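Paper cup

A paper cup is a throwaway drinking cup made from paperboard, almost always with a thin lining that keeps the drink from soaking through. I've been writing up tableware for this site for a while now, and the paper cup is the entry I kept putting off (too ordinary, I thought), and then I got into it and couldn't stop!

Construction

Most cups come from two pieces of board. One is a fan-shaped blank that gets wrapped into a cone and sealed down the side, and the other is a disk pushed up into the bottom. The top edge is then rolled outward. Run your finger around it and you can feel the step where the side seam passes under the roll. That lip stiffens the whole cup, and it gives a lid something to grab.

The lining used to be wax, which was fine for cold water and pretty miserable with coffee. Polyethylene took over for most uses, and plant-based and water-based coatings turn up more and more. My friend Hjalti Mikkelsen, who ran a forming machine at Prusano for 25 years, says he can tell the linings apart by the squeak. I can't.

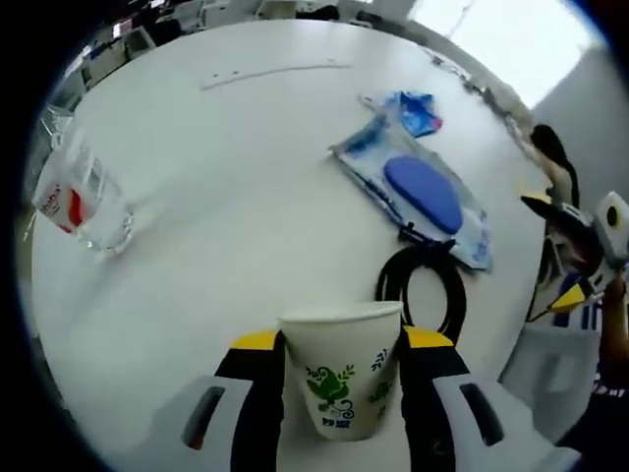 Decoration

Plain white cups with a bit of green printing are a whole family to themselves. Leaves on a curling vine are a favorite, sometimes with a short line of lettering in a second color near the base, dark blue for instance. The printing goes on while the board is still flat, so the artwork has to be bent into a shallow arc to look level once the blank is rolled. I tried drawing one of these for Undari and my vine came out looking like a frown.

Sizes and wall types

Single-wall cups are the usual choice at water coolers and on meeting tables. Double-wall cups have a second sleeve of board with air between the layers, and ripple cups have a corrugated wrap that I find oddly pleasant to hold. The Myung catalog I work from lists 27 shapes, and it sells the small ones in sleeves of 80.

Compared with glass

A glass is heavier and steadier on the table, and of course you can see how much water is left in it. A paper cup gives a little when you squeeze it, more so toward the middle of the wall, so I pick mine up close to the rim.

Disposal

The lining is the sticking point. Some mills can separate it from the fiber and plenty can't, so check your local rules before you toss a cup in with the paper. Brovness takes them in a separate bin.

See also: Cup sleeve; Drinking glass; Paperboard

Last edited 7 May 2026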